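Velby: a word list of snack and pantry talk

README, last tidied in February

Welcome, and thank you for opening this file before the data, which I know takes some patience. Velby is a small collection of 1587 short notes on how people name the things they nibble on between meals. It began as a shoebox of index cards that Marisa Benedetti kept in her kitchen in Mimden, and it slowly grew into the spreadsheet you have now. I typed up most of it in the evenings, usually with a plate of something crunchy close by.
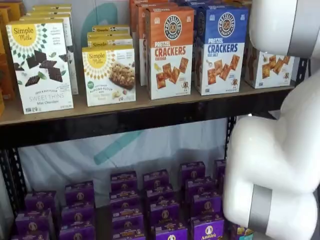

Boxed snacks on the upper shelf, Simple Mills Sweet Thins among them.

What is in the folder

There are 2 files. The first, velby_notes.csv, has one row per note, with columns for the word, the meaning the speaker gave, the town and the season. The second, velby_towns.csv, lists the 12 towns where notes were gathered, from Mimden down to Tustov, with the spellings we settled on after a good deal of friendly arguing.

The words are kept just as people said them. If somebody called a cracker a biscuit and then changed their mind halfway through the sentence, both words are in the row with a slash between them. Please don't clean these up before you read a few dozen, as they are my favorite part of the whole thing!

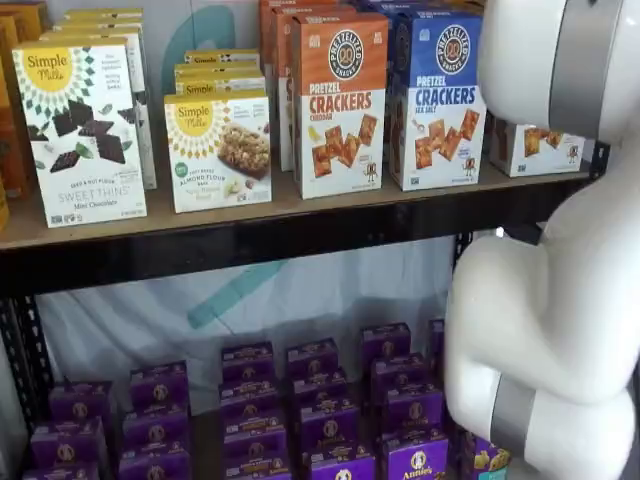 Vittoria Santoro wrote to ask whether "thin" and "crisp" shouldn't be merged, given that her whole family in Tustov uses them for the same food. I've left them apart for now, but her note is in the file, and anyone who wants them together can use the column called merged_word, where the two share a label.

Known gaps

Most of our speakers were older folks who had plenty of time to chat, so words used by children and teenagers are thin on the ground. Tustov has only 20 notes, nearly all from one long and very pleasant afternoon. The season column is blank wherever the card was too smudged to read, 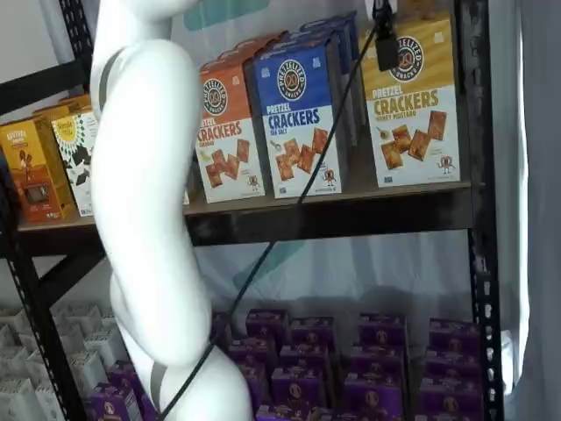
and in a handful of rows the meaning is blank as well, where I couldn't make out Marisa's pencil and didn't want to guess. She has promised to go through those with me once her garden lets her.

Using the notes

You're welcome to use Velby for classes, dictionaries, crosswords or plain curiosity. We ask that you mention the name Velby and leave the town names as they are. Speakers' names were never typed in, so please don't go trying to work out who said what.
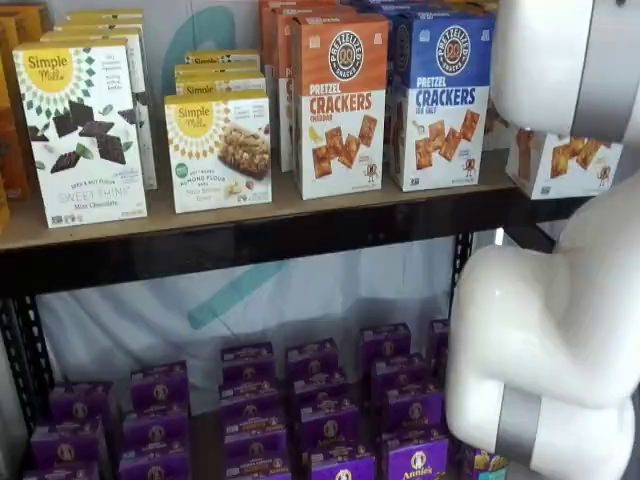

Corrections go to the Galli mailbox, which I check in the morning with my coffee. Give me the row number and the word, and if you grew up saying something different, add that too, along with the town. New words go into the next version, and spelling fixes are made straight away in the current one.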